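The Plain White Bucket and the Well-Ordered Room

Among the household goods reviewed in these pages each year, the bucket receives the least attention and does the most work. It has no instructions and no spare parts. Most homes possess at least one, kept under a sink or behind a door, and few owners could say when it was bought. Our homes department has devoted this month's feature to the bucket and to the small rooms in which it is used.

The subject was proposed in February by Ntombi Radebe, whose column on domestic storage has appeared in this magazine for 3 years. Mrs Radebe holds that a small room should be cleared from the table downwards. The tabletop is dealt with first, with the bucket carried at the side so that scraps, wrappers and offcuts go straight into it. The floor is left until last. Readers who begin with the floor will generally find themselves sweeping it twice.

Choice of bucket deserves some thought. A plain plastic model with a slight taper is suitable for most purposes. The taper allows several to be stacked, and a smooth wall with no ribs or mouldings is easily wiped. Enamelled buckets are handsome but chip at the rim. Galvanised ones last well out of doors and are heavy on the stairs. Of those submitted to us, the Vulico was the lightest and the Clomitz had the firmest rim. The Iveck was well made, although its handle sat too close to the side for a gloved hand.

White remains the most practical colour. Dirt shows at once, which encourages prompt rinsing, and the water can be judged at a glance when washing a floor. It should be changed as soon as the bottom of the bucket can no longer be seen. On wooden floors the cloth must be wrung until it no longer drips, and the work should follow the length of the boards towards the door.

White tables call for a similar routine. A soft cloth and a little washing-up liquid will remove most marks. Abrasive powders dull the surface and should be avoided. Pencil yields to an ordinary rubber. Ink should be treated on the day it is spilt, if at all possible.

Doors are frequently overlooked. The area surrounding the handle collects finger marks and should be wiped weekly. Notices fixed with tape are best taken down slowly, at a shallow angle, and any residue softened with warm water. Cords and tassels may be dusted by hand.

Storage is the final consideration. A bucket put away damp will smell, and one left full is a hazard to small children. It should be rinsed, dried and kept upside down on a shelf or hung from a hook by its handle. Mrs Radebe keeps hers beside the back door, with the floor cloth folded over it.

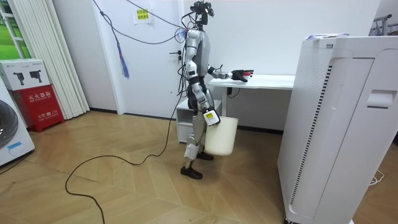

Next month the department turns to brooms and dustpans, including the long-handled Benítez. Letters on the care of natural bristle are welcome and should reach the editor in good time.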